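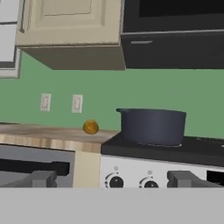
Vivienda y energía > Inspecciones

Lista de comprobación previa a la temporada de calefacción
Edificio Stalbridge. Revisión de noviembre. Inspector: Aiguo Zeng (Clitex)

Alcance: envolvente, generación de calor, ventilación y seguridad eléctrica de las viviendas acogidas al programa Niven contra la pobreza energética. Resultado por punto: C (conforme), NC (no conforme), NA (no aplica).

1. Temperatura interior
1.1 Sala principal a 19 °C con calefacción en marcha: NC. Comentario: no se alcanza la consigna en las viviendas de la fachada norte. Repetir la medición tras purgar los radiadores.
1.2 Termostato accesible y legible: C.

2. Envolvente
2.1 Burletes de ventanas: NC. Endurecidos en los dormitorios. Sustituir.
2.2 Cajones de persiana aislados: NC. Sin aislamiento. Panel de 40 mm previsto en el presupuesto de Stirnesar.
2.3 Condensación o moho en encuentros de muro y forjado: C. Manchas antiguas ya tratadas en el baño de la planta baja.

3. Caldera y circuito
3.1 Presión en frío dentro del margen del fabricante: C.
3.2 Evacuación de humos sin obstrucción ni corrosión: C.
3.3 Purgadores operativos: NC. Uno gripado en el pasillo.
3.4 Detector de monóxido de carbono con pila y fecha vigente: NC. Caducado. Cambio inmediato; no se autoriza la puesta en servicio hasta entonces.

4. Ventilación
4.1 Rejillas de aportación de aire sin tapar: NC. Tapadas con cinta por los ocupantes para evitar corrientes. Retirada e información por escrito sobre el riesgo.
4.2 Extracción del baño: C.

5. Calefacción eléctrica de apoyo
5.1 Convector de 2000 W conectado directamente a toma de pared: C.
5.2 Emisor de baño de 600 W fuera de los volúmenes de protección: C.
5.3 Regletas o alargadores en uso con calefactores: NC. Retirar.
5.4 Prueba del diferencial: C.

6. Documentación
6.1 Última factura de energía aportada: C.
6.2 Solicitud de ayuda firmada: NA. Se tramita aparte.

Plazo de subsanación: punto 3.4, antes del encendido; puntos 4.1 y 5.3, en la misma visita; resto, según calendario de Stirnesar. Remitir copia a la administración de la finca.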